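Gripper and Controller Trials – Kitchen Gallery
12 January 2018

Welcome to the gallery page for our kitchen trials, which we've been meaning to put up since November and have finally sat down to do properly. If you've been following along you'll know we've been working through two grippers and three controllers in simulation, all on the same arm, so that whatever differences we see come down to the part we swapped. It's slow work, but we've grown rather fond of it, and of the kitchen too.

The grippers go by Brollach and Neseo, which are only our house names for them. Brollach is the narrow one and likes to come at things from the side. Neseo is the wider of the pair and a good deal more forgiving if the arm turns up a little off centre, though it does need more elbow room (ours as well as the arm's, some evenings). We ran each of them with all three controllers and kept the starting poses the same throughout.

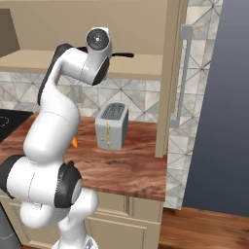 Wrist up near the cabinet shelf, toaster on the counter to the right. The light grey toaster looks very much at home on that wood.

Reaching in under the upper cabinet was the part we argued over most. The Rinaldi controller takes a cautious line and tends to tuck the elbow in early, while Drukico goes for the shorter path and leaves you holding your breath a bit near the shelf. Our own plain joint controller came third, as we rather expected, but we've kept it in as a baseline and it behaved itself better than it did last time.

For now our favourite pairing is Neseo with Rinaldi, mostly for how calmly it moves. We still have four runs to repeat with Brollach after a change to the friction settings, and we'll add the results to this page once they're done. Thanks so much for stopping by – do have a wander through the other galleries while you're here.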